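Greifzelle mit drei Kisten einrichten: so mache ich das

Wer meine letzten Beiträge kennt, weiß, dass ich Kleinteile sortieren lasse, vor allem flache Päckchen, und die sind fies! Sie rutschen, sie knicken, sie liegen mal auf der Naht und mal daneben. Im August habe ich die Zelle bei Tradari von Grund auf neu aufgebaut, und weil seitdem ständig jemand nach der Reihenfolge fragt, schreibe ich sie jetzt mal ordentlich auf.

Was ihr braucht: einen Tisch aus Aluprofil mit Nuten, einen Arm mit Parallelgreifer, drei gleiche Kunststoffkisten, ein Brett als Unterlage für die Kisten, Karton, Kabelbinder, Nutensteine und ein Maßband. Einen Inbusschlüssel habt ihr sowieso in der Tasche.

Schritt 1: Karton auflegen

Ich nehme einen aufgeschnittenen Faltkarton, braune Wellpappe, so wie er ist. Auf den blanken Profilen bleibt der Greifer mit den Fingerspitzen gern in einer Nut hängen, und das hört man durch die ganze Halle. Der Karton gibt ein bisschen nach, das verzeiht einem einen Millimeter zu viel in der Höhe. Vorher gut flachdrücken, vor allem an den Falzlinien! Eine hochstehende Lasche reicht, und das Päckchen liegt schräg.

Schritt 2: Kisten ausrichten

Die drei Kisten kommen nebeneinander auf ein Brett, Kante an Kante. Ich schiebe sie von Hand zusammen und messe dann vom Tischrand zur linken Kiste, bei mir sind das 200 mm. Das Maß schreibe ich mit Bleistift aufs Brett – wenn mal jemand dagegenrempelt, ist alles in einer Minute wieder an seinem Platz. Danach ein paar Teile einlegen, ruhig verschiedene. Bei mir sind es Mullkompressen, Masken und allerlei anderer Medizinbedarf.

Schritt 3: Ablagehöhe anfahren

Jetzt den Arm von Hand führen und über dem Karton langsam absenken. Geschwindigkeit auf 30 Prozent, mehr braucht kein Mensch beim Einrichten. Ich speichere immer zwei Punkte: einen sicheren weiter oben und den eigentlichen Greifpunkt knapp über der Pappe. Und schaut dabei auf die Kabel! Sie müssen die Bewegung im Ellbogen mitmachen können, ohne sich zu spannen. 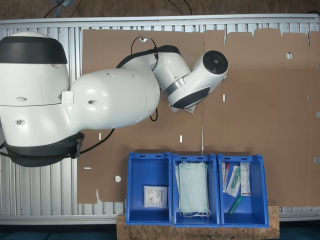
Homa Parsa: Bei uns hat die Höhe nie gestimmt, bis wir den Karton an allen vier Ecken festgeklebt haben. Er wölbt sich über Nacht, und dann passt morgens der Greifpunkt nicht mehr. Malerkrepp reicht völlig und geht ohne Reste wieder ab.

Den Tipp habe ich sofort übernommen, danke, Homa! Ich fahre den unteren Punkt trotzdem jeden Morgen einmal leer an, das dauert ja nicht lange.

Schritt 4: Kamera und Kabel am Greifer

Die kleine Kamera sitzt bei mir mit einem schwarzen Halter vorn am Greifer. Schrauben erst handfest, dann den Greifer über die mittlere Kiste fahren und am Bildschirm prüfen, ob beide Fingerspitzen zu sehen sind. Erst danach festziehen. Das Kabel braucht eine lockere Schlaufe zur Seite. Ich hatte es beim ersten Mal viel zu stramm verlegt (typisch, es sollte halt hübsch aussehen), und beim Drehen des Handgelenks hat es mir glatt den Stecker gezogen. Also lieber großzügig, und den Rest mit Kabelbindern am Unterarm führen.

Schritt 5: Probelauf

Ein einzelnes Päckchen auf den Karton vor die mittlere Kiste legen, Tempo auf 70 Prozent, Hand an den Nothalt, los. Ich lasse bis zu 30 Durchgänge laufen, bevor ich der Sache traue, und verschiebe das Päckchen jedes Mal ein Stück. Auch mal über die Naht im Karton, denn dort geht am ehesten etwas schief. Wenn der Greifer die Folie nur zusammenschiebt, den unteren Punkt ein klein wenig tiefer setzen und noch einmal von vorn.
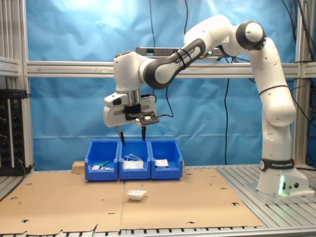
Wie oft muss man den Karton wechseln?
Sobald er an der Greifstelle weich wird oder Druckstellen hat. Bei mir hält ein Bogen meistens ein paar Wochen, und nach dem Wechsel fahre ich beide Höhenpunkte neu an.

Zur Pflege noch kurz: Fingerspitzen mit einem trockenen Tuch abwischen, Papierfussel aus den Kisten holen, Schrauben am Kamerahalter nachziehen. Die Punkte sichere ich nach jeder Änderung unter neuem Namen auf dem Zellenrechner. Beim nächsten Mal kommt dann die Kalibrierung der Kamera dran, dafür muss ich aber erst noch eine bessere Prüfplatte basteln.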